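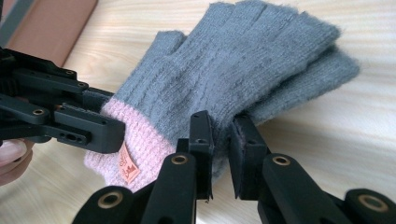 Gray fingerless gloves, ribbed down the back.

Trips > Small Towns > Altelley
Trips Towns Paddling Maps About

Altelley, by foot and by canoe

I have driven past the turn for Altelley more times than I care to admit. It's one of those names on a green highway sign that you read, think "huh," and forget by the next gas station. This July I finally took the turn, partly for a few days off and partly to walk the stretch of old rail bed that the Grellby Trail people want to open up along the river. They were holding an open day, with guided walks and a paddle, and I figured if I was going to keep writing about trails in this part of the country I had better go stand on one.

The road in is 40 miles of pine, soybeans and more pine. My phone gave up halfway, so I did it the old way with a paper map on the passenger seat and only went wrong once (the fork by the grain bins, keep left, the sign is behind a tree). Then the river shows up all at once on your right, very wide and the color of strong tea, and you're in town before you've finished looking at it.

It is a small town! One main street, a courthouse with a porch, a hardware store that also sells bait and birthday cards, and a diner called Baysal that does a fried catfish plate I would happily have eaten for every meal. I think I ate it four times. They put a dish of pickled peppers on the table without asking and I've been trying to make them at home ever since, with no luck so far. I'm using the wrong vinegar, I think.

I stayed two nights in a room above the old feed store. Good bed, loud window unit, a view of the boat ramp. In the mornings there were men down there launching skiffs before it was light, talking in that low way people talk when they think everybody else is asleep.
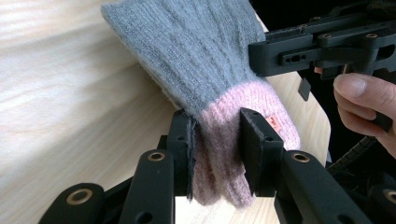 The walk

The open day started at the old depot at eight, which was smart given the heat. There were plenty of us, more than they had name stickers for, and we were split into groups by how far we felt like going. I said the long one and regretted it somewhere past the second trestle.

The rail bed is in better shape than I expected. The first part out of town is already mowed and packed, and you could push a stroller on it. After that it gets rough, with sweetgum coming up between the old ties and a couple of washouts where you scramble down and back up again. The trestles are the expensive bit. One has had new decking put on and is lovely to stand on, with the swamp going off in both directions and turtles dropping off logs as you come up. The other is fenced off and we went around it through somebody's field, with permission, and with a lot of interested cows.

Songül Karaca led our group and she set a good pace, stopping whenever there was shade. She knows every culvert on that line. I asked her about parking, as I always do (I'm great fun on a walk), and she pointed out a gravel lot the county already owns at Dakau, the next crossroads down. If they can use that as the far trailhead they won't need to buy any land at all on that end. Once it's joined up, you'd be able to walk or ride from the courthouse to Dakau, have a cold drink at the store there, and come back by water if somebody ran you a canoe down.

I like that plan very much. A lot of small places get a trail that goes out to nothing and back again, and people use it once. A trail with a store at the end is a different animal.

We got back to the depot a little after noon, all of us the color of ham. There was watermelon, and a hose.

The paddle

I skipped the afternoon talk and went out on the creek instead, and I'd do that again. You put in behind the ramp, cross a bit of open river (fine when it's calm, not fun when it isn't), and then slip in between the cypress and the temperature drops like you've opened a refrigerator. The channel is marked with little white paddle signs nailed to trunks. A few have fallen off, so look back now and then to see how things look from the other side - I learned that one years ago in a different swamp, the hard way.

We saw herons, an osprey with a fish nearly as big as itself, and what I'm going to keep calling an alligator even though the rest of the boat voted for log. The water was so still in the back part that I stopped paddling for a good while and just let us drift. My shoulders thanked me, the person in the stern did not.

Bring more water than you think. Bring a hat that ties on. The bugs weren't bad out on the creek itself, but the ramp at dusk is another story and I have the ankles to prove it.

I'm planning to go back when it cools off, to do the whole line in one go and see whether they've got anywhere with the fenced trestle.

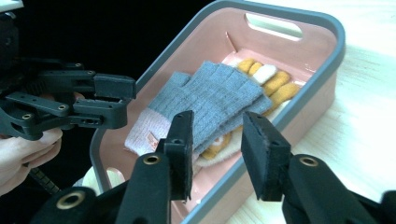 Remzi Kaplan wrote in to say that the lot at Dakau floods after a hard rain, and that anyone leaving a car there overnight should use the high end by the road. He also says the creek is better in the fall, when the leaves are thinner and you can see the channel signs from much farther off, and that the missing ones are due to be put back up before then. Thanks, Remzi. I'll park at the high end.

Last updated 02/11/2025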